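Search this manual Go
Contents | Previous | Next

Section 6. Deformable Object Retrieval Protocol (Basket Series)

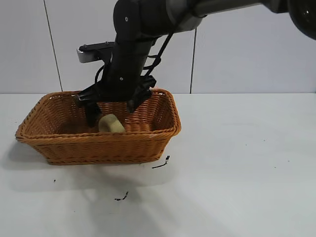
Figure 6.1. Gripper open over the sponge, wicker basket condition.

6.1 Purpose

This section sets out the procedure for running the basket series of the Grirkix retrieval study. The series measures how reliably a learned policy grasps a soft object inside a container whose walls restrict the approach. Operators who have completed Section 5 (open table series) should note that the start poses and the scoring rules differ.

The method under test is referred to throughout as Ledau. It predicts a grasp width and a descent depth separately, and revises the second during the approach. The comparison method, Calvo, commits to both before the arm begins to move.

6.2 Before the session

1. Confirm that the arm has been homed and that the emergency stop has been tested and reset.
2. Load the basket series configuration in Brumo. The open table configuration has a lower safety floor and must not be used for this series.
3. Inspect the wrist cables. There must be enough slack for the wrist to rotate 90 degrees in either direction without drawing a cable tight.
4. Place the basket on the left half of the table, long side parallel to the wall.
5. Record the operator's initials and the policy checkpoint in the session log.

CAUTION: Keep hands clear of the basket whenever the arm is enabled. The space between the fingers and the rim is small, and the force limit applies only once the fingers begin to close.

6.3 Placing the object

1. Disable the arm and wait for the status indicator in Brumo to read "Held".
2. Draw the next placement from the randomized list. Do not substitute a placement that looks easier to reach.
3. Set the sponge flat on the basket floor, without pressing it into the weave. Allow a compressed sponge to recover its shape before proceeding.
4. Step back behind the floor line and enable the arm.

Note: The sponge is stored at room humidity. A sponge that has been rinsed must be dried completely before it is returned to the series, as retained water alters both its mass and its stiffness.

6.4 Running a trial

1. Select "Start trial". The arm moves to the pre-grasp pose and pauses with the fingers open.
2. Check that neither finger is resting on the rim. If contact is visible, abort and record code R. The trial is repeated and is not scored.
3. Select "Continue". The policy controls the descent, the closure and the lift.
4. Do not touch the table or the basket during the lift. Basket displacement is logged as a secondary outcome.
5. When the arm reaches the hold height, wait for the tone and then enter the outcome:
 S — object clear of the rim and held until the tone
 D — object lifted and dropped
 M — no grasp obtained
 B — basket lifted or dragged with the object
6. Select "Release" and return to 6.3.

Note: Code B takes precedence over code S. An object that is held correctly while a finger is hooked in the wicker is still scored B.

6.5 Reference results

The figures below were obtained in November by Hjalti Zoëga and Ingvar Vestergaard and serve as the baseline against which new installations are checked. Each method was run for 420 scored trials using the same placement list.

Ledau: 401 trials scored S
Calvo: 304 trials scored S

Most of the Calvo failures were scored M and involved placements near a wall of the basket, where the committed depth left the fingers closing above the object. The Ledau failures showed no such grouping. The results apply to one sponge and one basket, and should not be quoted as a general success rate for deformable objects.

A new installation that falls well short of the Ledau baseline should be checked for camera calibration drift before the policy is retrained. In earlier installations the fault was most often a loosened wrist bracket — see Section 3.4 for the tightening sequence.

6.6 Closing the session

1. Return the arm to the park pose and disable it.
2. Export the log from Brumo and verify that the number of scored trials matches the placement list.
3. Examine the basket for broken strands. A basket with a damaged rim must be withdrawn from the series and labelled accordingly.
4. Report any uncommanded motion to the laboratory supervisor before the arm is next enabled.

Requests to vary this protocol, including the use of other containers, are to be submitted in writing to Ingvar Vestergaard. Approved variations are listed in Appendix C.

Was this section helpful? Yes No
2 comments | 5 shares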